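Shared Workshop in Stinbridge Sets Its Two-Armed Robot to Work on the Laundry

STINBRIDGE - If you have walked down to the old Prenell building on a weeknight this fall and wondered why the lights were still on upstairs, the answer is T-shirts. The members of the Prenell Workshop, who are better known in town for their canoe paddles and the clock they fixed for the library, have spent the better part of six months putting together a pair of robot arms, and since September they have been trying to get those arms to fold clothes.

It is slower going than you might think, and a good deal more fun to watch. The project goes by the name of Flaner, which started as somebody's misspelling of "flannel" on a sign-up sheet and was never corrected. It has its own corner on the second floor, past the wood lathe and the shelf of half-finished birdhouses, and on open evenings there is usually a small crowd leaning in to see how the shirt is doing.

The members built the arms themselves over the spring and summer, working evenings and the odd rainy afternoon. The money came mostly from the workshop's spring yard sale and from a jar by the coffee maker, and the total bill so far stands at $3,760, counting the motors, the brackets, the cables and one power supply that had to be bought twice. Dobre Hardware on Mill Street gave the group a discount on screws and, by all accounts, a great deal of patience, as members came in again and again looking for a size that was just a hair shorter than the last one.

Getting the arms to move was the easy part, the members say. They could wave by June, and by the middle of summer they could pick up a wooden block and set it down again more or less where they were told. A block, though, keeps its shape when you pick it up. A shirt slumps and twists and hides its own sleeves, and every time it lands on the table it lands a little differently, so that a move that was just right a minute ago closes on nothing but air the next time around.
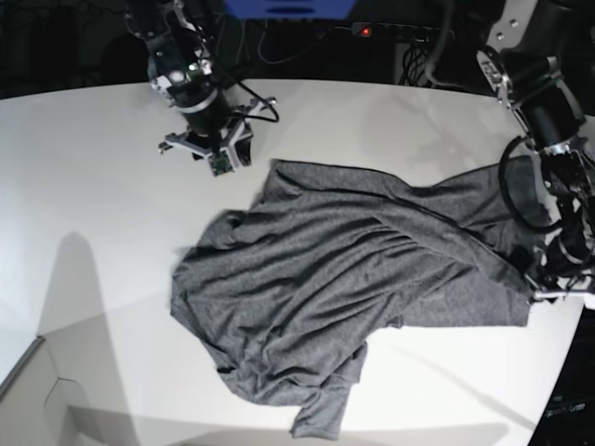

One gripper holds an end of a dark gray T-shirt while the other hangs open over the table at the Prenell Workshop.

The way the group goes about it is simple enough to explain to a visitor, and they have had plenty of practice explaining. A person steers the arms through the job by hand, start to finish, while the computer keeps a record of every movement and of what the cameras were looking at. Then the shirt is tossed back down in a heap and the whole thing is done over. With enough of these practice rounds saved up, the computer can be trained to try the job without anybody steering. The group's logbook, a plain spiral notebook that hangs on a nail by the door, shows 259 rounds saved as of last week, along with a coffee ring and several remarks about the quality of the doughnuts.

A good round takes a steady hand. The trick that most people miss on their first try, members say, is to grab hold of one end and gently pull the cloth out along the table before attempting anything clever with the rest of it. Newcomers tend to go straight for the middle and lift, and what they get for their trouble is a bundle that looks very much like the one they began with. Children are often better at it than their parents, a fact that has been noted in the logbook more than once, and in more than one handwriting.

As for how well the arms do on their own, the workshop is cheerful and perfectly open about it. At the last open evening the arms were given 15 tries at folding a shirt in half without help, and they managed it on six of them. A few of the others came close, with a sleeve sticking out or the hem gone crooked, and a couple ended with the shirt on the floor, to warm applause from the people standing nearest. A month earlier the score had been zero, so spirits are high.

There has been some talk about what comes next. One camp would like to move on to dish towels, which are flat and square and have no sleeves to lose track of, and which might make for a kinder winter. Another camp feels that to switch now would be giving up on the shirt just as it was starting to come around. A third and smaller group has its heart set on socks. The question will be put to the members at the next monthly meeting, and anyone who has sat through one of those meetings (the paint color for the stairwell took most of an evening) knows better than to guess how it will go.

Whatever they decide, the group could use a hand with a few things. Old cotton T-shirts are welcome in any adult size, clean please, and plain ones without big printed pictures on the front are best for now. They can be left in the bin inside the street door of the Prenell building. The group is also looking for a sturdy rolling cart, and for someone with a good sewing machine who could take in a few of the larger shirts so the arms can practice on smaller sizes too.

Visitors do not need to know the first thing about robots to come and have a turn at the controls. The workshop opens its doors to the public on the first open evening of each month, from 6:30 p.m. until the coffee gives out, and the sign-up sheet for steering the arms is on the table at the top of the stairs. Children are welcome with a grown-up along. Long hair should be tied back and loose scarves left on the coat hooks, and everyone is asked to stay behind the yellow tape on the floor while the arms are moving.

The stairs at the Prenell building are steep - the elevator is still out of service - but members are glad to help anyone who would like a hand getting up them. Parking is free after 5 p.m. in the lot behind Dobre Hardware, and the side entrance is the one with the porch light on.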